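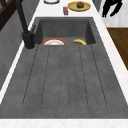 3.2 Kitchen humidity and short-term moisture loads

Moisture released in kitchens differs from moisture released in bedrooms in that it arrives in short bursts. Cooking, dishwashing and air-drying of dishes each add water vapour to the room over a period of minutes, while the walls and ceiling take it up and give it back over hours. Steady-state models of the kind used in the earlier Hulme study treat these loads as a daily average and therefore understate the peak humidity near cold surfaces.

We monitored 37 dwellings in two housing estates, Hekulen and Stuvelow. All have gas or electric cooking in a separate kitchen and a mechanical extract fan vented to the outside. Loggers for temperature and relative humidity were placed in the kitchen, the adjoining hallway and the main bedroom. Readings were taken every 12 minutes throughout the heating season. Occupants kept a simple diary of cooking and dishwashing times, and were asked not to change their usual habits. Dwellings with gaps in the diary were kept in the sample, but their records were used only for the background humidity level.

A moisture event was defined as a rise in kitchen vapour pressure that stood clear of the hallway value for at least 3 consecutive readings. This rule removes most of the brief spikes caused by opening an oven or emptying a kettle. It also removes some real dishwashing events, particularly in the larger Stuvelow kitchens, and the dishwashing load reported below should be read as a lower bound.

3.3 Surface temperature at the glazing

Condensation risk was assessed at the window, usually the coldest internal surface in the room. Where a window is divided into many panes, the bars and the perimeter of the glass act as thermal bridges, and the centre-of-pane temperature is a poor guide to conditions at the edge. We applied the Pomuvska edge correction to each pane separately and took the lowest value as the surface temperature of the whole window.

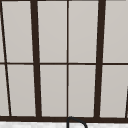 Figure 3. Multi-pane window with dark mullions and a horizontal transom.

The correction matters most for narrow panes, where the edge zone takes up a greater share of the glass. Frame colour was left out of the model – solar gain on the frame is small during the evening hours in which most cooking events fall. Curtains and blinds were recorded as open or closed at each visit, but their effect on the air layer next to the glass was not modelled.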